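Workshop notebook, Badovbridge shed
December 20, 2020

Too hot to throw by lunchtime so I gave up on the wheel and spent the arvo on glaze tests instead, which I'd been putting off for weeks. Writing it all down now while it's still in my head, because the last lot of notes went soft when I left the book next to the slop bucket and I still can't read half of them.

So — the Sandura green. Same base recipe as before, with the new bag of whiting. I mixed up 900 grams dry, which is plenty for dipping tiles if you tip the bucket, and put it through the sieve twice. It came out a bit claggy the first time (my fault, I added powder to water too fast and then wandered off to answer the phone). Left it an hour, added a splash more water, much better. Feels like pouring cream. I'd like it a touch thinner for brushing but let's see what the kiln says first.

Did 13 tiles. Some with one dip, some with a double, and a few with the iron wash painted along the top edge before the green went on. I'm keen on those ones! Last time the iron crept down further than I wanted and took over, so I've wiped the brush nearly dry this time and kept the wash right up on the lip. Marked the backs with oxide pencil and NOT with the blue texta, which burns off completely, as whoever did the February tiles found out (it was me).

Nerkari body is behaving. It's a bit short when you pull handles and I lost a couple to cracking where the handle joins, but slowing the drying down seems to help. Plastic over the top overnight, then a tea towel, then nothing. If you're using the same clay, score deeper than you think and don't be stingy with the slip. I've also gone back to pulling handles off the pot, messy as it is, and they sit so much nicer in the hand than the ones I was cutting from a slab.

Bisque is in now. Top shelf is all tiles, mugs below. I'm going 300 degrees overnight as a long slow preheat because the thick bases still felt cold against my cheek, and I don't want to be picking shrapnel out of the elements again. Bungs out till morning. If you're in before me please leave the lid alone, even if you're dying to look.

Other bits. The grey bat with the chip is wobbling again, shim it or chuck it. Reclaim bin is full and someone should really pug it (yes, I know, my turn). We need sponges, the small ones, and another bag of plaster. I moved the wax resist to the cupboard under the sink as it was cooking on the windowsill. Lid's on tight now, but give it a good stir.

Also wondering about a matte version of the green. Swapping in a bit more magnesium might do it but I've only got 2 scoops left in the tub, so it'll have to wait for the next order. Anyone who has an old matte recipe for this temperature, stick it in the back of the book and I'll have a go.
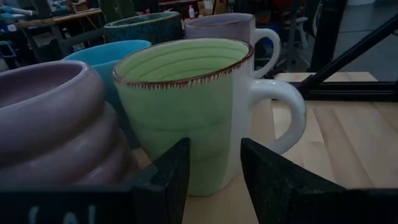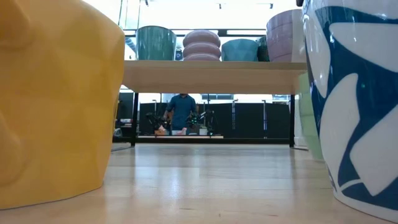 Guoqing Shi
Potter and glaze tester, Shi Workshop

Forgot to add, the cone packs are in the biscuit tin, not the drawer. I've made up a few extras and they need to dry properly before they go anywhere near the kiln. And the pyrometer's reading a bit high, so go by the cones when the glaze firing's on. Kettle's been descaled too.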